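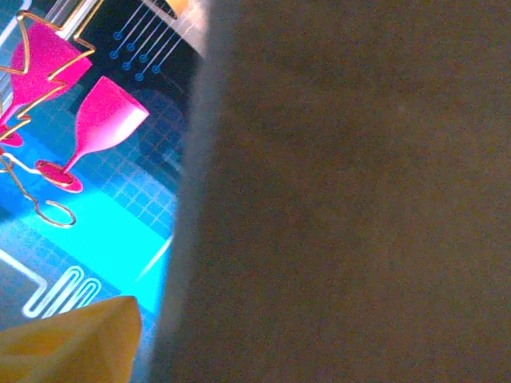
4.2 Does bright printing sell the product?

The claim that shoppers pick brightly printed goods over plain ones is repeated so often in the trade literature that it is rarely given a source. When a source is given, it tends to be one of a small group of shelf studies, and those studies are weaker than the people citing them seem to believe. In this section we go back over the evidence and then report our own attempt to find the effect in two grocery stores, one in Valavus and one in Flanus.

The first problem is what is meant by "bright." In most of the earlier work the word is never defined. Kavanagh's early survey asked store managers to sort their own stock into bright and dull, which tells us a good deal about store managers and very little about color. Later writers took the sorted lists over as if they were measurements. A surface can be strongly colored and still hard to read, and it can be loud because of its colors, its lettering or the way its graphics are laid out. The surface in Figure 2 is brightly printed, and at the tilt shown its graphics run on a diagonal. Whether a passing shopper would respond to the color or to the slant is a question that the standard coding sheet has no way to ask.

The second problem is shelf position. Bright packs in the older studies were very often the packs of large suppliers, and large suppliers pay for eye-level space. Quinlan tried to correct for this by recording shelf height, and she deserves credit for being the first to do so. But her correction assumes that a low shelf is equally bad for every kind of product, and anyone who has watched parents shop with small children will doubt it. We repeated her calculation with cereal left out and the effect shrank to nearly 2 percent, well inside what she herself gives as the error of her counts.

Our own data come from till records and cover 466 product lines over 12 weeks, beginning in November. Each line was scored by five raters who worked from printed color cards and had no access to the sales figures. Tomás Kavanagh trained the raters and Éabha Quinlan checked a portion of the scores against the physical packs. Both have published in favor of the brightness effect, and we asked them to take part for that reason. Agreement between raters was good for single-color packs and poor for everything else. We think this matters more than any of the sales results. If trained people holding the same card can't agree on how bright a patterned box is, it is hard to see what earlier authors were measuring.

With that said, the sales results are quickly reported. Before any correction, brighter lines sold better in both stores. Once price and shelf height were included, the difference disappeared in Flanus. In Valavus a small difference remained, nearly all of it in snacks. The Valavus store also ran a promotion by Bondarchuk, a maker of flavored crackers, during part of the study, and the remaining difference goes away when that maker's lines are dropped. We can't say that the promotion caused it. We do say that a result resting on one supplier is a poor basis for a general rule.

It might be objected that till records are too blunt, and that brightness works earlier, by drawing the eye, even when no sale follows. This is possible. The eye-tracking work usually cited here was done on screens, with packs shown against a white background and no neighbors – a condition no grocery shelf has ever met. The Vastudik trial did use a real aisle, but its participants had been told they were in a packaging study, and they seem to have looked at packaging. We would want to see the same trial run with shoppers who think the study is about something else.

Two limits of our own work should be stated. Both stores serve older neighborhoods, and color preference may differ by age. We also had no record of packs that were redesigned partway through the period, although the store in Flanus believes there were few. Neither limit seems likely to hide a large effect. A small one could be there, and we return to it in Section 5, where the cost of reprinting is set against the gains that suppliers say they expect.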